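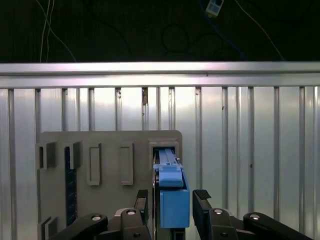 Search this site Go

11 July 2022
by Kostell Beauty
1 min read

1/ Finished my first bottle of the Prukum cuticle oil, so a few notes. I used it every night on bare nails and under my eyes never, before anyone asks again.

2/ It's thin and sinks in fast. The dropper gives you too much. I wipe it on the neck of the bottle first.

3/ Scent is almond, fairly strong for ten minutes, then gone.

4/ My side walls stopped peeling. The ridges on my thumbs are the same as they were in December.

5/ The Avinwood one is thicker and lasts longer on the skin, but it lifts gel polish if you get it near the edge. Prukum didn't do that to me.

6/ Someone asked about the Buzatu pen. I have shade 361 in their polish but haven't tried the pen.

7/ I'd buy the Prukum again in the small size. The big one goes off before I get through it.

Search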